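Who Holds the Gripper? On Teaching Machines and the People Who Do the Teaching

By Hazem Tahiri

Wed 23 April

Discussion of automation at work usually begins with the finished machine. An employer announces a purchase, a union asks how many positions are affected, and the two sides argue over a number. In Claltville that argument has come up several times since January, and it has been conducted in good faith. It has also started too late in the process. Well before a robot arm is installed anywhere, a person has to perform the task the arm is meant to learn, again and again, with a tool shaped like the robot's own hand. That person is an employee or a contractor, with a supervisor and a pay rate, and the terms on which that person works are already a matter of labor policy.

The method is now common enough that a long explanation is not required. The worker holds a gripper in each hand, picks up everyday items and puts them down again, and the movement is recorded so that a model can be trained on it. Much of this is done in ordinary rooms. Developers want the clutter of a real building, with its cables and its furniture, and with other people going about their day.

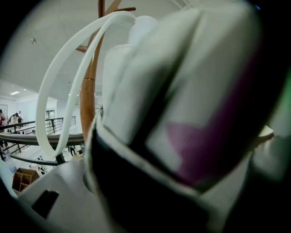 The first question an institution should ask is what kind of job this is. At Nasr, a handling and packing firm that began such work with 8 of its own staff, the answer for the first 3 months was that it was no job in particular. Employees were released from their regular duties, recorded as being "on project," and paid their usual rate. No one had written down what the work required. When one of them asked whether time spent on recordings would count toward advancement, the personnel office had no category in which to place the question.

I do not believe that the firm acted in bad faith. The work was treated as temporary because the technology was thought to be temporary in that form. Yet the skill is real. A person who has spent years moving goods by hand knows how to approach a handle, how firmly a thin item may be held and when a hurried movement will cost more time than it saves. The recording asks that person to express this knowledge through 2 stiff fingers and no sense of touch. Several workers have told me that it took over 4 weeks before the tool stopped getting in their way. We pay for experience of this kind in every other trade.

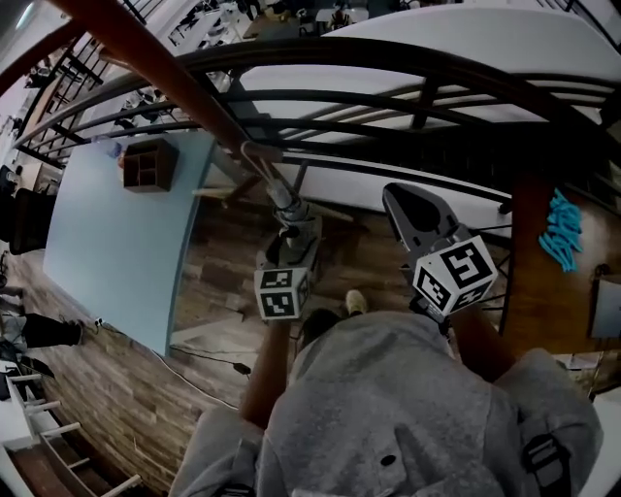
A worker on the upper level with a hand-held gripper fitted with marker cubes.

The second question concerns the body. Recording sessions place demands on the wrists, the shoulders and the neck, and these differ from the demands of the work being copied. A packer shifts weight from one foot to the other, talks, and varies the reach without thinking about it. A person making recordings is asked for movements that are clean and deliberate, and attention is fixed on the hands. Mekero, which supplies recording staff to other firms, now limits sessions to 65 minutes before a change of duty. That is a sensible rule and it should be the minimum. It is at present a company practice, which means that it may be withdrawn by the company.

The third question is the one most often raised by workers and least often answered by management: what becomes of the recordings? A packer who leaves the firm takes the skill along. A packer who has been recorded leaves a copy behind. The copy may be sold, combined with the work of many others and used to train a machine installed in a place the packer has never visited. Existing contracts, where they mention the subject, tend to assign all rights to the employer in a single line. Such a line was drafted for documents and designs. It was never meant to cover the way a person reaches for a cup.
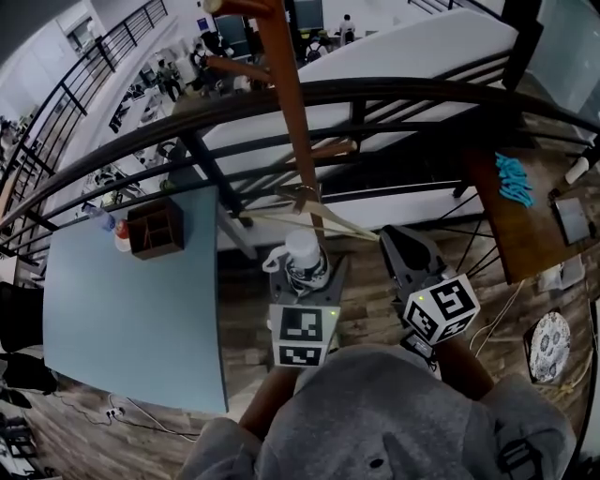 There are fair objections to any claim for further payment. No single recording is worth very much, and it would be difficult to trace one person's contribution through a model built from the efforts of many. Employers also point out that they already pay for the hours worked. These points deserve weight, and they lead me away from individual royalties and toward a collective arrangement. The proposal known as Even, now under discussion among local employers and their staff, would set aside a share of each recording contract for retraining, to be open first to the workers whose tasks were recorded. The proposal is modest in its amounts. Its merit lies in the order of events it establishes – the money is committed when the recordings are made, and no one has to wait for a round of layoffs to learn whether there is a fund.

I would add two conditions. Participation should be voluntary in practice as well as on paper, and a refusal should leave no mark on a worker's record. The role should also carry a title and a written description, so that a person who has done it for a year can say so to the next employer.

Some colleagues regard these matters as small beside the larger question of how many jobs will remain. I share their concern, and I have no forecast to offer them. Forecasts of that kind have a poor history in this town. The terms of the recording work, however, can be settled now, with facts that both sides already have. The employers taking part in the Even discussions should bring their current contracts to the next meeting and allow their staff to read them.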